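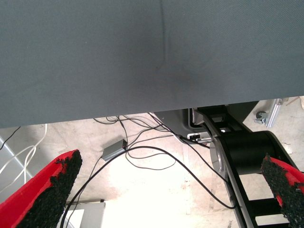

Cloth is where most grasping methods go to die, according to Bernd Ehlers, and he'd want to see the failures before he looked at a single success rate. Fair enough. The failures are in the release package, all of them, unsorted.

Drillham Robotics Lab today releases Deron, a method for teaching a two-finger gripper to find and take hold of the lower edge of hanging fabric. Paper, code, training logs and raw wrist camera recordings are out now. Free for research use.

The short version. A robot that has to move a curtain, a dust cover or a sheet on a line needs an edge to grab. Edges are hard. They sag, they run crooked, they have shadows that look like folds and folds that look like shadows. Most systems use a fixed camera some distance away and build a full model of the cloth first. Deron skips the model. It works from the wrist view only, close in, and asks one question over and over – where is the hem from here, and which way does it run?

In the main test the arm made 300 attempts on hanging cloth. 90 percent ended with the edge between the fingers and held through a short lift. The lab's earlier method, same arm and same cloth, wasn't set up for uneven hems and is reported seperately in the paper's appendix.

How it works

Three steps. First the network marks a rough line for the lower edge in the wrist image. Second, the arm makes a small move sideways, takes another look and corrects the line. Third, the gripper lines up across the hem and closes. If the line jumps too much between looks, the arm backs off and starts over. That back-off step matters more than anything else in the paper, the team found. Take it out and the success rate drops hard, mostly on cloth that hangs lower at one side.

Training used short recordings made by hand-guiding the arm. No simulation. The team tried simulation first, for most of a winter, and dropped it. Simulated cloth was too clean, the floors behind it were too clean, and the network learned to trust both.

Clutter was left in on purpose. Cables, boxes, wheels, brackets, strong light on a bare floor. A thin dark cable lying near the bottom of a sheet can look a lot like a hem to a network that has only seen tidy rooms, and early versions went for the cable again and again. The released version still does it sometimes.

What doesn't work yet

Of the failed attempts, 19 were plain misses, fingers closing on air in front of the cloth. The rest were slips, or holds that took in two layers instead of one. Sheer fabric wasn't tested. Neither was fabric in motion, so no open windows, no fans. Patterned cloth is included in the training data but there isn't enough of it to say much, and the paper doesn't try.

Speed is another problem. Deron is slow. The look-move-look routine takes time and the arm stands still while the network thinks. Work on that started in May and is ongoing.

The gripper pads need care too. Rough pads hold twill well but can snag on looser weaves, and the lab has had to throw out cloth because of it. Notes on pad wear are in the readme, under "Pads", near the bottom.

Who it's for

Labs working on soft materials, first of all. Also anyone building machines for laundries, theaters or furniture shipping, where covers go on and come off all day. Tolletti, which makes handling equipment for textile plants, will run the method on its own line as the first outside test site. Results from that trial will be posted whether they are good or not, under the terms of the agreement. The Ó Néill Workshop is preparing a second set of recordings with heavier cloth, canvas mostly, and will share it in the same format.

Neither partner paid for the work described in the paper.

What's in the package

The trained network and the code to run it. Wrist recordings from all 300 attempts, with the outcome marked for each. Hand-drawn hem lines for the training set. Drawings for the finger mounts – check the scale before printing, the first upload was wrong and some mirrors may still have it. A setup guide, which is short and will get longer.

Requests for the full-resolution recordings should go to the lab's data desk. Expect a wait, the files are large and they go out on drives.

Press contact

Drillham Robotics Lab, press office. Phones are answered until 3 p.m. Interviews with the authors can be arranged, please send questions ahead. Lab visits are possible in small groups, closed shoes requierd.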